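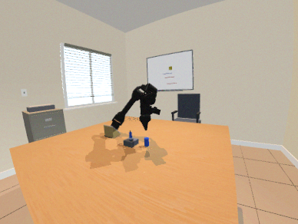
Hi, I'm Ruth Ellwood, and I teach robots for a living. When I tell kids that, they picture me standing at the front of a classroom with a row of robots putting their hands up. I wish! Mostly I sit at a desk with a mug of cocoa and move a pretend robot arm around, over and over, until my thumb gets tired.

Let's start with how you learned to do things. Did somebody give you a long list of rules for tying your shoes? Probably not. Somebody showed you, and then they showed you again, and then you had a go and got a knot (I got a lot of knots). A learning robot can learn in a similar way. We show it a job many times, and a computer program looks for the patterns in all that showing.

Each time we show it the job, we call that one "example." Our robot is named Trastach, and it lives inside a computer. It has a pretend room with a pretend table, a whiteboard, an office chair and even blinds on the window, and none of it can get broken, however badly I drive.

The job I'm working on now has a little blue cylinder and a dark square block with a thin blue peg standing up in the middle. I want the arm to pick up the cylinder and set it down over the peg. Easy for you! But an arm has to know how far to reach, how low to go, when to squeeze and when to let go. So I do the moving, with a controller in my hand, and the computer writes down everything as I go: where the arm was, where the gripper was, where the cylinder was. It writes this down 10 times every second, so a 40 second try makes a pretty long list of numbers.

Then I press a button, the cylinder hops to a new spot, and I start again.

Why a new spot? Well, suppose I always left it in the same place. The program might learn "go to that place and squeeze" and never bother looking for the cylinder at all. Then one day you move it over a bit and the poor arm grabs a handful of air. I've watched that happen, and I laughed so hard that Elsie at the next desk came over to see.

Elsie Haworth checks my examples. She plays each one back and throws out the bad ones, like the time I sneezed and knocked the block sideways. Small wobbles can stay, though. If I start to miss and then fix it, that's useful - the robot gets to see what to do when things go a little wrong.

So far we have 1249 good examples for this one job. That sounds like a lot, and my thumb agrees, but we'd like more before we let Trastach try it alone.

Want to try being the teacher? Get a cup and a spoon. Ask a friend to close their eyes, then guide their hand to put the spoon in the cup. Do it a few times, and move the cup each time. Then let go and see if they can do it with their eyes open, copying just the way you did it. Swap places after that, and no peeking!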